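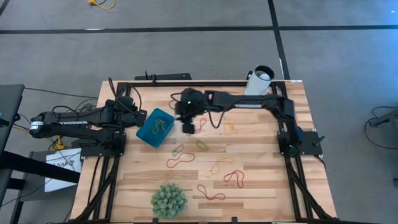 Two-arm table with the rubber bands out and the teal tray between the grippers.

Is a 75 percent success rate on rubber bands worth anything?

Posted by flatbench, June 28, 2022

I help run a small robotics lab and we are trying to decide whether to copy a method from a report that has been going around. The setup is the one in the photo at the top: two arms mounted on opposite sides of a table, a shallow tray, and a bunch of rubber bands in mixed colors that are supposed to end up in the tray. The report is from a group called Amaral, and they call the method Dovdale. As far as I can tell it is imitation learning with an extra step. A person drives the arms through the task many times, a model is trained on the recordings, and then the extra step throws out any recording where the operator hesitated for too long before closing the gripper.

The headline is 75 percent with the filter, against a much lower number without it. They say it carries over to "deformable objects generally." I have read it twice and I can't find the part that backs up the word generally. Everything in it is rubber bands on one table. The test was 27 trials, which seems thin to me, and a trial counts as a success if a band is in the tray when the time runs out. It doesn't say what happens if the arm picks up two at once, or drops one on the edge of the tray and it falls in by luck.

My boss likes it. I think a rubber band on a wood top is close to the easiest floppy thing you could choose. It's small, it's bright, and it mostly stays where you put it. Am I being unfair? And has anybody tried the filter on their own recordings?

Posted by Warside_tech

You are being a little unfair about the bands and not nearly unfair enough about the trials.

Bands first. They are more annoying than they look. Every one lands in a different shape. Look at the long wavy red one across the middle of your photo and then at the yellow one that has twisted over itself. A policy that learned "go to the center of the loop and close" gets nothing, because the center of a loop is bare table. It has to find the rubber itself, come down right on it, and pinch something very thin without jamming the fingers into the wood. We had a gripper that could pick up pens all day and missed bands constantly. So I would not call it easy. I would call it narrow, and a narrow task can still teach you something as long as the authors don't oversell it.

Now the trials. With 27 tries the real rate could be a good way off from 75 in either direction. Also, try to get 75 percent out of 27 and you will find it doesn't come out even. Twenty gives you 74 and change, twenty-one gives you almost 78. Maybe they rounded, maybe they averaged over something, maybe some trials were dropped. I would write and ask for the plain count, and I would want to know who decided which trials counted and whether that person knew which model was running.

The other thing I would ask is how the bands got put back between trials. If the same person scatters them by hand every time, they drift into habits. They leave gaps. They stop dropping one on top of another because it makes the robot look bad. In your picture the bands on the wood are spread out with a fair amount of space between them, and that is a friendly layout. Dump a handful in a pile and see what the number does. I didn't see a pile test anywhere in the report.

As for the filter, we tried something close to it at Warside on our own recordings and got a small bump that went away when we retrained with a different random seed. I'm not saying theirs is fake. Ours was a different arm and a different task. But they report one training run per condition, and after what we saw I don't believe any single run.

Posted by gripfan

it works fine, we use it. just filter out the slow ones and train longer. people overthink this stuff. also get better lighting

Posted by m_at_flustby

I would separate two claims that the report runs together.

Claim one is that dropping hesitant recordings helps. That is plausible. When an operator hovers over a band for a long time, the model sees a lot of frames where the right action is apparently "do nothing," and then it learns to hover too. Anyone who has watched a trained arm freeze an inch above the table has seen this. But there is a cheaper explanation they didn't rule out. Operators hesitate most on the hard bands, the ones near the frame or badly tangled. Throw those recordings out and you have an easier training set. If the test layouts were also easy, the score goes up and the robot has learned less. They needed a control where the same number of recordings is thrown out at random, and a test split by how hard the layout was. Neither is in there.

Claim two is that it works for soft things in general. No evidence at all. Cloth, cable and bags fail in other ways, mostly because the part you grab moves the rest of it.

If your boss wants to go ahead, you can check claim one without much spending. Keep all your recordings and train three models: everything, filtered, and randomly cut to the same size. Run each with at least 2 seeds. Take photos of the starting layouts before you train anything and rebuild those same layouts for every model, so nobody can be generous. Write down what counts as a success before you start, including the double pickup. And leave one unrelated object on the table for part of the test, like the green plant in your picture. The report never says whether the arms were tested with something like that in reach, and I would want to know whether the policy ever goes for it, particularly with two green bands out at the same time.

We have not run this at Flustby, so take the list as advice from someone who hasn't done the work. I did ask Amaral for their layouts and was told they would be shared later.

Posted by flatbench

Thanks, the random cut is what I was missing. I had not done the division either. I've written to them for the raw count and will post it if I get one. gripfan, do you have numbers from before and after?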